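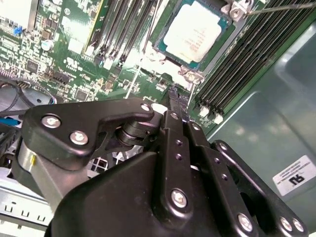 **Leonor Rebelo** wrote:
Keep the old desktop! I've been saying this in every backup thread since October and I'll keep saying it. A retired office tower with two big drives in it is the best place to put family photos, and you probably already own one or have a cousin who does.

---

**brekham_dad** wrote:
OK, original poster again, trying to answer everybody in one go. For people skipping page one: my mom is moving from Brekham to a much smaller place in Cavstead, and I've ended up with all the family pictures. Prints, slides, three phones' worth of stuff, plus whatever my uncle burned to CDs. I've been scanning after dinner and I'm at 797 GB, mostly because I saved the slides as TIFFs before anyone warned me.

I was leaning toward just paying for cloud storage and being done with it. My wife wants a box in the house. My sister wants "a link" and doesn't care how it works.
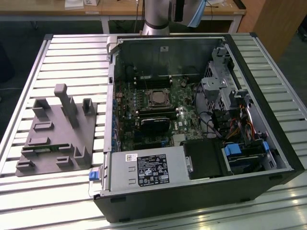

So the question is still whether one box at home is enough, or if I need the box and the cloud and a drive at my sister's. I don't mind spending a little. I do mind spending every weekend on it, and I've never set up anything fancier than a printer (which took me two evenings, so there's your baseline).

---

**Leonor Rebelo** wrote:
Box at home plus a drive at your sister's. Swap the drive at holidays. Skip the monthly bill.

---

**slidetray** wrote:
Gonna disagree with Leonor here. Swapping drives at holidays sounds great and then it's 2020 and you haven't been in the same room as your sister since February. Ask me how I know. Mine sat in a kitchen drawer in Laur for most of the year and I scanned half my grandfather's albums in that time with one copy of everything.

Pay for the cloud. Set it up once and let it run at night. And a full-size desktop left on all day uses real electricity — I put a meter on mine and switched to a little two-bay unit the same week.

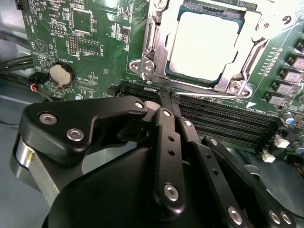 Also please, please name your files before you worry about where they live. I have 3918 scans called IMG-something and I'm the only person left who knows which Aunt Helen is which. Year first, then place, then names. If you don't know the year, put the decade and a question mark in your notes and move on.

---

**Leonor Rebelo** wrote:
So don't leave it on all day? Turn it on Sunday, copy, turn it off. My bill didn't budge.

Fair point about this year though. I mailed mine. Wrapped it in a sweater inside a box and it got there fine.

---

**cernance_kate** wrote:
You mailed a hard drive in a sweater 😬

I'm halfway between you two. I do have an old tower in the hall closet and I love it, but I had to learn that two drives mirroring each other isn't a backup. I deleted my kid's entire first year from one and the mirror very helpfully deleted it from the other. Got most of it back off my husband's laptop, minus a stretch around Easter that's just gone.
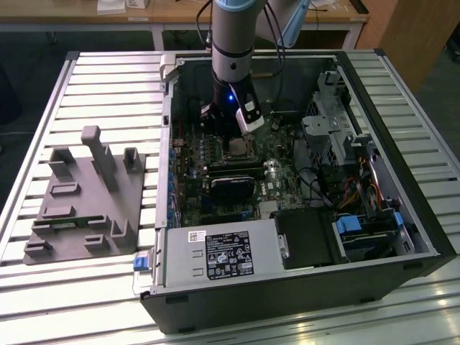
What I do now is keep the everyday copy at home and send only the finished stuff to the cloud, meaning the ones I've named and straightened. That's a lot smaller than everything. The raw scans go on a plain external drive at work in my desk, and I bring it home when I remember, so maybe every couple of months.

brekham_dad, do you really need all those TIFFs online? Your sister is going to look at them on her phone.

---

**brekham_dad** wrote:
Ha, no, she is absolutely going to look at them on her phone. JPEGs for her then, TIFFs at home. I like Kate's version and I think my wife will too.

Renaming starts tonight. Does anyone have a scheme for when the back of the print says one year and my mom swears it's another?

---

**slidetray** wrote:
Go with the print. Put Mom's version in the caption so she sees it there.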